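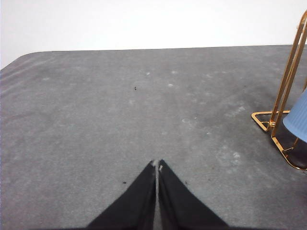
Setting up a felt work surface for gripper tests

Updated Aug 11, 2025

Follow these steps before any pick-and-place session at the Carkow bench. They match the house rules used at Zoltthorpe, so results from both sites can be compared.

What you need
A lint roller, a soft brush, masking tape, the bench log and the Nitier checklist.

Step 1. Stop the arm
Put the controller in hold and press the stop button before you reach over the table. Hold alone is not enough.

Step 2. Clean the felt
Brush toward yourself, then roll the whole surface. Pick up dark crumbs by hand. On gray felt even a small speck can throw off a detector. Pale scuffs that don't brush out should be marked on the bench map and left alone. Don't scrub them.

Step 3. Check the fingertips
Look at both tips for pale patches or worn spots and compare the two sides. Write down what you find, even if it was there last time. Swap the pads at 3,000 cycles, or at 2,000 if you have been working with metal rods.

Step 4. Place the object
Shiny items such as gold wire stands go in last. Set the base flat on the felt and keep it at least 15 cm from the closed fingers. Make sure no upright leans into the path of the wrist. If something sits inside the stand, treat the stand and its contents as one object when you set the keep-out zone.

Step 5. Do a slow pass
Clear the stop, run the path once at low speed with the fingers nearly closed, and keep a hand on the button. Run it 2 times if the stand has been moved.

Step 6. Sign the log
Enter the surface condition, tip condition and object name. Gbeho users should also enter the pad batch, a field added in April.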